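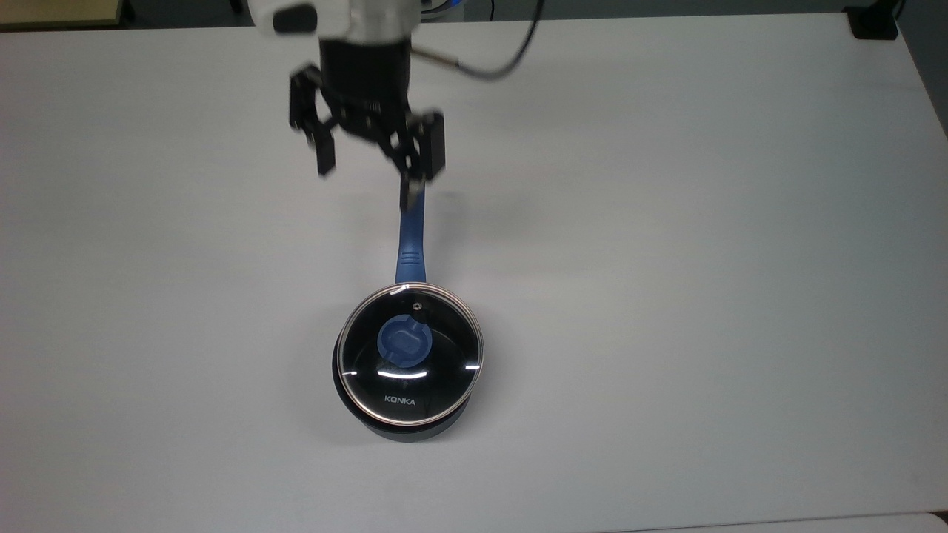 Marlene MacPherson

Shop Kitchen Garden Reviews Contact
Reviews > Kitchen > Small Saucepans

I have been making porridge every winter morning since my kids were small, and in all that time I never owned a proper little saucepan. I used whatever was clean, usually something far too big, and scraped the burnt bits off afterwards while the kettle boiled. So when the old one finally lost its handle in June (into the custard, if you please!) I decided to treat myself, and came home with the KONKA milk pan.

It was 55 dollars, which made me gulp a little, but I've used it nearly every day and I'm very fond of it. It holds 800 mL to the brim, so you get two good bowls of oats or enough cocoa for three if one of them is a grandchild. It's easy to manage, a blessing for my left-handed sister, and it pours without that dribble down the outside that ends up baked onto the stove.

Now for the grumbles. It's light, so on my gas stove it wants to tip unless I turn the handle just so and keep a bit of milk in it. The smallest burner is the one to use, and even then I keep the flame low. There's a glass lid, at least, so I needn't use a saucer like my mum did. The handle stays a comfortable temperature, though I'd still reach for a tea towel after a long simmer.

Washing up is easy as anything. I let it soak while I eat, then give it a wipe with a soft cloth. My neighbour Kartini puts hers through the dishwasher and says the colour has gone a bit dull, so I'll keep doing mine by hand.

Four stars from me, and it would be five with a bit more weight.

Recent reviews
Vahidi stovetop kettle
Grenduvora bread tin
Florura herb scissors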